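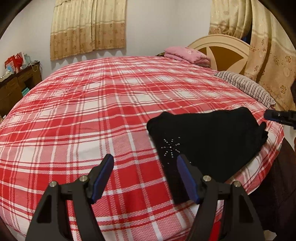 Lolden to start curbside textile pickup in September

17 May 2023

Households in Lolden will be able to leave old clothes and bedding at the curb starting in September, under a one-year trial approved by the town council this week.

The pickup will cover 1,581 homes on the north side of town, between Drostska Street and the river. Each home will get two bags, and trucks will come once a month. Residents outside the trial area can keep using the drop-off bins behind the library.
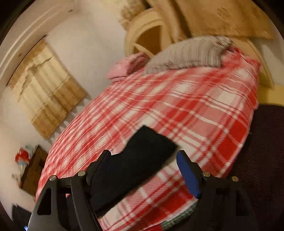
The town says textiles are the one type of household waste it has no regular service for. Most of what is thrown out now goes to landfill with the kitchen trash. Under the trial, the bags can hold clothing, towels, curtains and bedding. A plaid blanket like the red, pink and white one on this bed would be accepted, even with holes or stains – the small pillow at the head of it would not. Pillows, comforters and rugs still have to go to the transfer station, where the fee is unchanged.

Disudex, the company that won the contract, will sort the bags at its warehouse on the county road. Items in good condition will go to thrift stores, and the rest will be cut up for rags or shredded for padding.

A survey sent out over the winter drew 591 replies. Of those, 330 said they would use a monthly pickup, and many of the others asked for more drop-off bins instead.

The council set aside $3,000 for printing and mailing the bags. Instructions will be in English, Spanish and Vietnamese. Shoes will not be taken during the trial, and anything wet will be left at the curb with a tag.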